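Listening Before Correcting: Notes on Sibling Conflict

17 June 2021

Parents who contact our practice at Datar Family Services often ask how quickly they should step in when two children quarrel. In most cases, a short delay is appropriate. Children who are given a moment to state their own positions tend to reach a settlement sooner than those whose dispute is decided for them.

The exception is any situation involving physical harm. In such cases the adult should separate the children at once and postpone all discussion until both are calm. A period of 12 minutes is usually sufficient for school-age children, although younger ones may need longer.

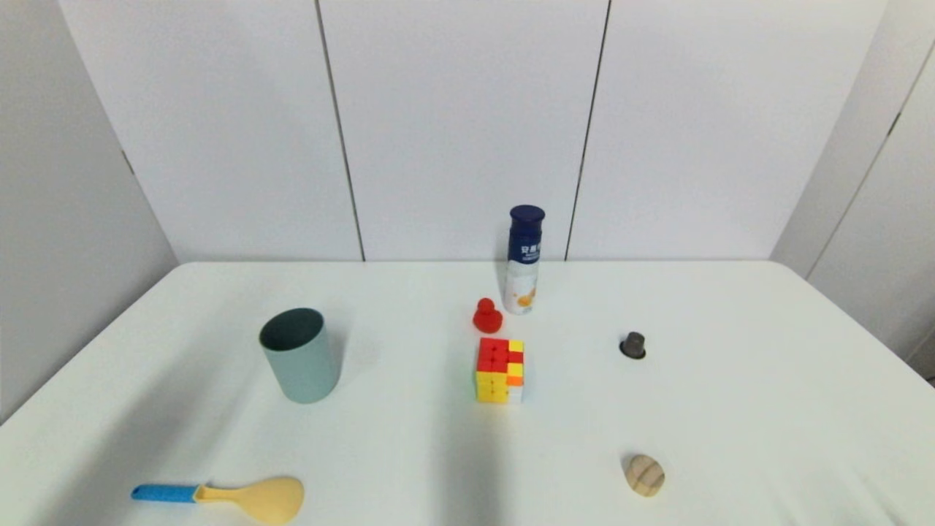 Once calm has returned, each child should be invited to speak without interruption. The adult is advised to repeat what was heard in plain terms and to refrain from assigning blame. Questions such as "What would you like to happen next?" are preferable to "Who started it?"

Families who attended the Zadari workshop last December will recall that this method requires practice. Several reported that the first attempts felt stiff, and that the older child dominated. Allowing the younger child to speak first is a reasonable adjustment.

The reading list from that workshop remains available on request. The next session will be held at the Gudeta Center and is limited to 35 participants.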